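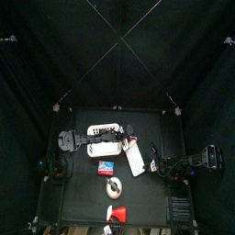

How to sort out a laundry shelf without buying a system

Posted 25 Nov 2021 by Selma Radulović
Filed under: Laundry, Small spaces

I have read a lot of advice on laundry storage and I don't believe most of it. Matching jars for detergent? A label on the jar telling you it's detergent? Pramila Kashyap, who edits this page, sent me a Zillero shelf kit to try in May, and it held less than the plain basket it was meant to replace. I gave it back.

So the method below uses one white plastic basket with holes in it and whatever boxes your supplies came in.

What you need

One rigid basket with open sides
A damp cloth
A small handheld vacuum, or a brush
A clear table

Step 1. Take everything off the shelf

All of it, onto the table. People skip this and shuffle things sideways instead, then wonder why the shelf looks the same. Include the sample packets, the single sock and the measuring scoop from a brand you stopped using.

Step 2. Throw out what doesn't work

Open the boxes. If powder has set into a brick, you can break it up with a spoon, but ask yourself if you will. I kept a brick of Bomden powder through two apartments.

Dryer sheets are worth a closer look. Pull one out and smell it. If there's no scent left and it feels like plain paper, the box has been open too long. I'm not convinced they do much when they're fresh, either. They cut down on static, I'll give them that, and they leave a coating on towels that makes them worse at drying you. Skip them for towels and anything meant to soak up water.
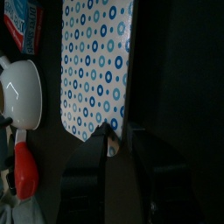
If you keep them, keep them in their own box with the flap shut. Decanting them into a pretty tin means you lose the instructions, and somebody in the house will use three at a time.

Step 3. Clean the shelf

Vacuum before you wipe. Spilled powder plus a damp cloth makes paste, and the paste goes into the corners and stays there. A handheld is fine for this, whatever the reviews say about suction. You are picking up lint and crumbs of detergent. Empty the canister first, though; a full one just blows dust around.

Wipe once with plain water and let the shelf dry completely. Cardboard boxes on a wet shelf go soft at the bottom.

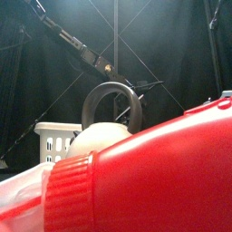 Step 4. Decide what doesn't belong

Laundry shelves collect household things that have no other home. Mine had batteries and a kettle on it. Anything you use in another room goes back to that room today. A "miscellaneous" bin is how the mess got there in the first place.

Step 5. Load the basket

Tall bottles at the back, small boxes lying flat in front, and nothing stacked more than two high. Leave a gap big enough for your hand. If it won't all fit, go back to Step 2 before you go shopping for a second basket.

Comments

Vitalii Zakharchenko: Disagree on the jars. Ours keep the damp out and the powder pours fine.

Selma Radulović: Fair enough for a damp basement. I still wouldn't pay for the set.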